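Boards > Around the House > Gadgets and Machines > Can a machine do the washing up properly yet?

kettleside
Right, I'm going to ask this plainly as my brother-in-law and I nearly fell out over it at tea. Can a machine do proper household chores yet? I don't mean a dishwasher. I mean the bit either side of the dishwasher, where you scrape, sort, stack, carry, put away and find the lid that fits the tub.

He says five years ago you could have laughed at it and now you can't. I say I've had a robot hoover since before my youngest could walk and it still eats the same phone charger every week. We've got 50 quid riding on it, payable whenever one of us feels like giving in, so please give me ammunition.

moss_and_mortar
Your hoover isn't the same thing at all. Mine's brilliant, I'd save it from a fire. But it's a floor machine, it bumps about. Hands are the hard part.

Can't give you ammunition I'm afraid, I'm on your brother-in-law's side. I saw a machine folding towels at a trade do in March and it was slow as treacle but it folded every towel they gave it. My own children can't claim that.

kettleside
Towels they chose, though! Same size, same colour, nice big table. Give it the inside of my airing cupboard, with the fitted sheets.

J Rathjen
I run the packing side at Lammers (we do replacement parts for old cookers, small place, you won't have heard of us) so I can only talk about the shop floor, but I'll say what I've seen.

We have had a Grultton picking arm on the end of line two since last year. It takes boxed parts off the belt and puts them in a tote. That's all it does. On a good shift it does 2,117 picks and doesn't ask for a brew. On a bad one somebody's ordered the new cartons with the shiny tape and it stands there like a heron. We then have a person on that station and the person doesn't notice that the tape's changed.

So is it doing the chore? Yes, I'd say so, it earns its keep. Would I let it loose on the returns bench, where everything comes back in a carrier bag wrapped in someone's old newspaper? Not this year.

dripping_tap
Joscha, what happens when it drops one?

J Rathjen
Depends. If it knows it's dropped it, it stops and puts a light on. If it doesn't know, it carries on and places a perfectly imaginary box in the tote, very carefully. The second kind used to be common and is now rare, I'll give them that. The update before last sorted most of it.

moss_and_mortar
See, that's my whole point. Used to be common and is now rare. That's how all of this goes. People said washing machines would never do woollens.

Penny Farthingale
My washing machine still doesn't do woollens. It did one of my husband's and now the dog wears it.

dripping_tap
I'm a heating engineer so I'm in other people's kitchens all day, and I think you lot are being far too tidy about what a kitchen is. Every one of them is different. The plates live over the fridge in one house and in a drawer in the next. There's one lady on my round who keeps her saucepans in the bath. A person walks in, asks where the cups go, and gets on with it. When a machine can do that in a house it's never been in, I'll put my hand in my pocket. Until then it's a party trick, an expensive one.

moss_and_mortar
That's moving the goalposts. Kettleside asked about household chores, not about strangers' houses. If I owned one it would only need to know MY kitchen.

dripping_tap
And does your kitchen stay the same from one day to the next? Mine doesn't and I live on my own.

moss_and_mortar
All right, that one stung a bit.

hob_nobbler
I've been wanting to join in here as I do two days a week with a small outfit called Hurnon, and table clearing is pretty much what we spend our time on. Two arms, two grippers, a table, some crockery, off you go. I came from catering, twenty-odd years of it, and they took me on mostly to say things like "no one stacks a bowl like that".

I'm going to annoy everyone by agreeing with both sides. The arms are good now. Really good, I was surprised. They reach where you want and they don't shake, and they'll hold a thin rim without crushing it. If you'd shown me that when I was running a canteen I'd have cried.

What they're still poor at is the small stuff a kitchen porter does without thinking. Take nesting one bowl inside another. You or I drop it in, it lands a bit skew, we give it a nudge with a knuckle and we're already reaching for the next. We never even look. With a gripper you're holding the bowl by one side of the rim, so the weight hangs off the other side and it wants to tip, and you've got to bring it in level or else let go at exactly the right moment and trust it to settle.
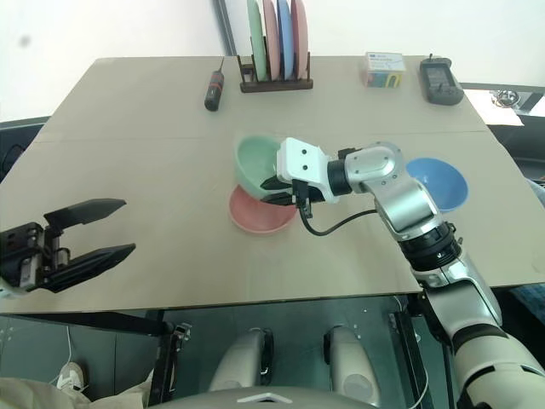 And then there's knowing when you're finished. Is that stacked or is it perched? A porter hears it. There's a little clack when a bowl's home, and a different one when it isn't, and I never knew I was listening for it until I had to explain it to a lad with a laptop. Same with plates in a rack, you feel them drop into the slot. We do it all by looking, near enough, and looking is the worst way to do washing up. Ask anyone who's fished for teaspoons in a sink full of suds.

The other thing is deciding what's even part of the job. If there's a screwdriver on the table with the bowls, does that get cleared too? A person knows it doesn't go in the plate rack. You'd think that was the easy bit.

kettleside
This is wonderful, thank you, I'm reading it out to him. He says to ask why you don't just use both hands on the bowl.

hob_nobbler
Tell him that's a fair question! Sometimes you do. But then you've got two arms to keep out of each other's way over one small bowl, and it gets crowded. People cross their hands over without a thought. I've gone quite soppy about hands since starting this, I catch myself watching my wife lay the table.

Penny Farthingale
What does one of these cost, out of interest? Asking for a woman with arthritis and a great many casserole dishes.

J Rathjen
I can't speak for Hurnon's, but we had a quote from Ultitgate for a second arm, just the gripper and its mounting came to £2,587 and that's before you've bought an arm to put it on. For a firm that's all right. For casseroles, get a nephew.

Penny Farthingale
The nephew has been tried.

moss_and_mortar
I do think Penny's raised the thing we keep skating past, though. My mum couldn't lift a full pan for her last few years. She wouldn't have minded if a machine took 8 goes to put a plate away. She had all afternoon. We keep marking these things against a porter in a rush when plenty of people just need it done by bedtime.

dripping_tap
Now that I will grant you. Slow's fine. I'd still want to know who comes out when it goes wrong, mind, because I've a nasty feeling it'll be me.

hob_nobbler
Slow is fine with me too. Slow and safe and it can tell when it's made a mess of it, I'd put that in a house before anything quick. We aren't there. I wouldn't leave ours alone with my good plates while I went to the shops.

kettleside
Brother-in-law has gone a bit quiet. He's now saying "yet" was always the important word and the bet should run until his sixtieth.

moss_and_mortar
When's his sixtieth?

kettleside
Eleven years. I've told him I want it in writing and he's gone to look for a pen.

J Rathjen
I'd take his side over eleven years, sorry. I wouldn't over three.

dripping_tap
I'll have a tenner with you on the three, Joscha, if you'll go the other way. Kitchen it's never seen, plates away in the right cupboard, nothing broken.

J Rathjen
You've just asked me to bet on the side I said I wouldn't. Make it cartons with shiny tape and we'll talk.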